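Small Kitchens Board > Sinks, Faucets & Plumbing
Thread: Finally went gooseneck and I am a changed person

batterbowl66
Posted 29 April 2025

OK so I have been lurking here since November reading every faucet thread going, and last weekend I finally pulled out the stubby little spout that came with our place and put in a tall one. You guys. I can fit my stock pot under it! Standing up! I used to fill that thing with a measuring cup like I was bailing out a canoe.

It's a Portela, the plain one with a single side lever, no sprayer. I went back and forth on the pull-down version for weeks and decided I didn't want a hose and a weight hanging in the cabinet where the trash can goes. Install took me an evening, most of it lying on my back swearing at the old mounting nut.

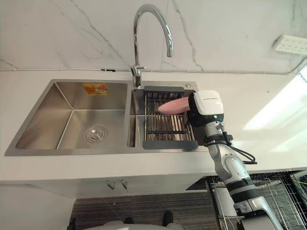
New faucet, chrome, marble-look wall behind.

Anyway, questions for those of you who have lived with one. Do you get more splash with a tall spout? And is there a trick to keeping chrome free of water spots? I'm wiping it down twice a day right now and I know that won't last.

rinse_and_repeat
Congrats!! Tall spouts are the best upgrade in a small kitchen, I will die on this hill. Splash depends mostly on your aerator and how deep the bowl is. If it bugs you, unscrew the aerator and try a laminar one. The stream comes out like a glass rod, very satisfying, and it cut my splashing way down.

For spots: white vinegar and water on a soft cloth, rinse, dry. Don't leave vinegar sitting on it.

Oldhousecarl
I'll be the grump. I had a gooseneck for six years and went back to a low one. Water falls farther, hits a plate, goes all over your shirt. Looks great in a showroom. Also mine loosened up at the base twice because a tall neck is a long lever and everybody in my family grabs it to swing it over.

rinse_and_repeat
Carl, was yours on a thin stainless deck? Because that's a deck problem. Put a support plate underneath and it won't budge. Mine has been solid as a rock.

Oldhousecarl
It was, and I did add a plate the second time. Helped some. Still got a wet shirt.

noodlecolander
Team gooseneck here, but I sort of agree with Carl about the plates. You learn to tilt them. What I love is rinsing greens, because I can get a whole colander under there and turn it with both hands.

OP, what did you pay, if you don't mind? I've been looking at the Batton, which is 60 at my local place, and the Skiketti, which is quite a bit more and looks the same to me.

batterbowl66
Portela was 66 on clearance, plus 21 for new supply lines. I wasn't going to reuse the old ones, they were crusty.

Carl, I did get a wet shirt last night from a soup ladle, so point taken. Spoons and ladles are the enemy.

pipe_dreamer
Please, please always replace the supply lines, good call. And check under there with a dry paper towel every day for the first week. Run it along each joint. A slow drip shows up on paper long before you'd see it.

noodlecolander, I've put in both. The Skiketti lever moves more smoothly. The Batton is fine — mine had a stiff handle for a month and then loosened up nicely. I'd spend the difference on a good basket strainer.

Oldhousecarl
Agree on the strainer. See, I can be positive.

tilecrumbs
Jumping in on spots! I use Flusunar polish on mine every other month, just a dab, buffed with an old T-shirt. Water beads up and rolls off. I have very hard water and it still looks good after 34 months (I know because I found the receipt).

batterbowl66
Ordering a laminar aerator tonight and trying the vinegar in the morning. Does anyone know if Portela takes the standard thread size, or is it one of those odd recessed ones that needs a key?

pipe_dreamer
Recessed on the one I did. Key should be in the little bag with the instructions, so don't throw that out!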